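Tultgate Household Chores Project
Progress report to the Wanden Fund
Prepared by Lutz Eichhorn, project lead
Mar 13, 2019

Summary

The project asks how much of an ordinary household's work a two-armed machine can do today without a person stepping in. This report covers the first half of the grant. Laundry is further along than we planned, dishes are behind, and the shop-floor comparison at Drikton has started later than agreed. Spending is within budget. We ask for one change to the schedule, set out at the end.

Laundry

We split the laundry chore into stages and score each one separately: reaching the basket, carrying it, opening the machine door, loading, closing the door, starting the program, unloading, folding. A trial counts as a success only if no one touches the robot or the clothes from start to finish of that stage.

We ran 162 full loading trials in this period. Carrying the basket is now reliable when the handles are clear. When a sleeve or towel hangs over a handle, the gripper tends to close on cloth as well as plastic, and the basket tips when it is lifted. We have changed the approach so that the arm nudges the cloth inward first. It costs time but has cut down on spills.

Loading is slower than we would like. A person takes most of a basket in two or three armfuls. The robot takes one or two items at a time, and single socks are the worst of it. They slide down between larger pieces and the fingers miss them. We are now leaving the last few small items for a second pass with the arm held lower, and we will report on that in May.

Opening the washer door works on the model we train on. On the second model, which has a recessed grip under the rim, it fails more often than it succeeds. The fingers are too thick for the gap. Ghiță, our parts supplier, has quoted for a narrower set, and the order has been placed from the existing equipment line.

Folding has not been started, as agreed in the original plan.

Dishes

Unloading a dishwasher rack of plates works at a fair rate. Glasses do not. The depth sensing loses clear glass against a bright window, and we broke 8 in the first weeks before moving the trials to evening. Cups with handles fall somewhere between. We have stopped work on glasses for now and would like to spend the time on cutlery, which the households we spoke to rated as the more tiresome job anyway.

Drikton comparison

The second strand sets the same arms to work on light shop-floor tasks at Drikton: moving parts bins, wiping down a bench, sorting returned packaging. Access to the floor was delayed by a safety review on their side. The review is finished and work began last month.

Early results are better than at home, for plain reasons. The bins are all the same size, the bench stays where it is, and the lights are on all day. We have logged 400 bin moves with two drops. It would be a mistake to read this as progress in the robot itself – the software is the same build we use for laundry.

Staff at Drikton have been helpful and direct. Their main complaint is that the arms are slow to get out of the way when someone wants to use the bench. 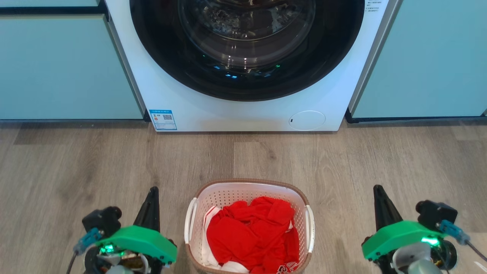

Could a household be left alone with this machine today?
Not yet. It can do parts of a laundry load in a room it has been trained in, but someone still has to be close by to pick up what it drops and stop it when it gets stuck.

Problems and risks

Battery life limits us to short sessions, and charging takes up much of the afternoon. A second pack would help, but it is not in the budget and we are not asking for it in this period.

One of our two operators leaves in May. Her replacement has been hired and will overlap with her for the handover. Training a new operator takes time, and we expect fewer trials during those weeks.

Wear on the finger pads is higher than the supplier's sheet suggests. We now check them at the start of each session and keep spares on site.

Request

We ask the Fund to agree to move the glassware trials out of this grant and replace them with cutlery sorting, at no change in cost. All other deliverables stay as they are. The next report will include the results with the narrow fingers and the second-pass loading figures.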